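Kekov Handling Cell
Progress report to the equipment fund, period ending August
Submitted Saturday, September 1, 2018
Prepared by: Nevzat Ersoy
Budget holder: Volkan Kozan

1. Status

The evaluation phase is still open. Purchase of the second gripper set is on hold until the block trials are complete. No funds have been committed from the capital line since the last report. Spending in August was limited to consumables, one replacement cable and the calibration visit by Tarketti, all charged to the operating line.

The fund asked in its last letter for a firm equipment list before the next payment is released. Section 4 gives the list as it stands. Two items on it are still without a written quote.

2. Work in the period

Trials moved from single objects on a clear surface to scattered objects on a wood tabletop. The test objects are children's alphabet and number blocks. They were chosen for uniform body size and low replacement cost, and the colored borders give the vision software a simple class label. The letter or number on the face gives a second, harder one.

A trial consists of one scatter, one target block named by the operator, and one pick attempt. The operator does not straighten the layout before the attempt. Blocks that land against each other stay that way. A pick counts as failed if a neighboring block is lifted or pushed off the table, even when the target is held. 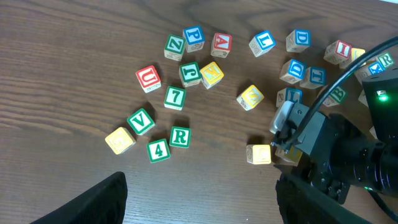
Figure 1. Wrist camera view of the block layout, with blocks crowded around the gripper at right.

Completed trials stand at 79. Of these, 13 were failed picks. Most of the failures involved blocks in contact with a neighbor on at least one side. Isolated blocks were picked reliably at any rotation. Reading the letter remains weaker than reading the border color, mainly when the block is turned sideways or the face is partly hidden by the arm hardware. Upside-down letters are now handled by the September build of the software, which was frozen early and has not been tested at length.

3. Findings that affect the purchase

Finger width. The present fingers need more clearance than a tight group of blocks allows. Cernus offers a narrower finger on the same mount. Kusuma offers a complete gripper with narrow fingers fitted, at a higher price and with its own controller. The Cernus option keeps our existing spares usable.

Camera position. The wrist view loses part of the work area to the gripper itself. A fixed overhead camera would cover the gap. We had planned this for next year and now ask to bring it forward.

Cable routing. An exposed cable loop can cross the camera view and hide part of a block face. A routing kit is a small item and has been added to the list.

4. Equipment list

Narrow finger set, Cernus, two pairs. Quote received.
Fixed overhead camera with bracket. Quote pending.
Cable routing kit. Quote received, $19.
Spare wrist cable. Quote pending.
Calibration visit, Tarketti. Already budgeted under services, no change.

The Kusuma gripper is not on the list. It would need a separate request, and Volkan Kozan has asked that it be reconsidered only if the narrow fingers do not reduce failed picks on touching blocks.

5. Budget

We request that $1,000 be moved from the travel line to the equipment line to cover the overhead camera. Travel is underspent because the supplier demonstration was held at our site. If the camera quote comes in below this amount, the balance returns to travel. Total project cost does not change.

6. Next period

Repeat the touching-block trials with a loaned pair of Cernus fingers, using the same scoring rules. Obtain both pending quotes. Fix the operator log so that letter errors and border color errors are recorded in separate fields; at present they share one, and the August entries have to be split by hand.

Decision needed from the fund: approval of the line transfer in section 5.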